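Notes on the sound at the Rivov, two nights

May 12, 2021

I went to both Gaspard Collet shows at the Rivov, mainly to hear how the same set changes when the listener moves. The first night I sat in row nine, left of center. The second night I stood at the back rail under the balcony. The band played the same 16 songs in the same order both times, which made comparison easy.

Collet plays a small-bodied nylon string guitar through a direct box and a single condenser mic. From row nine the mic did most of the work. I could hear his fingers leave the strings, and the low E had a short, dry note with very little boom. From the rail the direct signal took over. The bass was fuller, the attack was softer, and the quiet opening of "Dunleavy" lost some of its top end under the overhang. I expected that. Air and seat fabric take the highs first, and the balcony blocks whatever the ceiling would have sent back.

Tempo was the surprise. I tapped out four songs on my phone each night. "Dunleavy" was 100 beats per minute on the record and 100 on the first night. On the second it was clearly quicker by the last verse, and the bridge felt rushed. The other three held steady. Pirjo Harju was on drums both nights, and she is not a player who drifts, so I put it down to Collet pushing and the rest following him. The ending worked better for it. The bridge did not.

Some detail on the band, for those who keep track. Harju used brushes for the first half and switched to light sticks at "Flotby." Boris Hrnčiar played upright bass throughout, with a pickup and, as far as I could tell, no mic. His sound was the weak point of the first night. There was a hump somewhere in the low mids that made every A and B flat jump out. By the second night it had been cut, possibly by a little too much, and the bass sat down in the mix where it belonged. Consuelo Ortuño sang harmony and played a pump organ that had to be miked from behind. The bellows were audible in the quiet parts. I liked them.
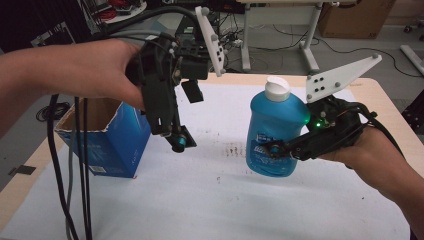
Maiara Toledo wrote to me after reading a draft of these notes and disagreed on the bass. Her view is that the first night was right and the second was thin, and that the hump I complain about is just what an upright sounds like in a hall with a wooden stage. She was in the balcony for both shows. She also thinks the bridge in "Dunleavy" has always been too slow on the record and that Collet finally fixed it.

She may be right about the hall. The stage at the Rivov is hollow and it does ring. I have heard the same bump with a cello there. I still think a problem that makes two notes louder than their neighbors should be treated as a problem, whatever is causing it. On the bridge I have gone back to the record twice and I am staying where I was.

The new songs. There were three, all in the second half, none of them announced by title. The first is a slow waltz in D minor with a long organ introduction. The second is built on a repeating figure that drops a beat every fourth bar, and Hrnčiar watched Harju closely all the way through it. The third I would not judge yet. It has a good chorus and a verse that sounds like a verse from "Gatarar," the title song of the second album, down to the walking bass under the last line.

"Gatarar" itself was played as the encore, solo, with the direct box muted or turned far down. That was the best sound of either night. One voice, one guitar, one mic, and almost no help from the PA. The album version has strings on it, and I have never cared for them. The arrangement covers up a change to the minor chord in the third line, and without the strings you can hear the whole song lean on that change.

Volume was sensible. I did not use earplugs on either night and had no ringing afterward. I wish more venues of this size ran their systems this way. The last time I was at the Rivov, for a louder band, the limiter was working hard from the first song and the vocals were hard to follow past the mixing desk.

I bought the live record at the table on the way out. It is a pressing of 2000 copies, and mine has a slight warp on side two that the arm tracks without trouble. The mix is closer to what I heard from row nine. Side one ends with an older take of "Flotby" at a slower tempo, with sticks from the start.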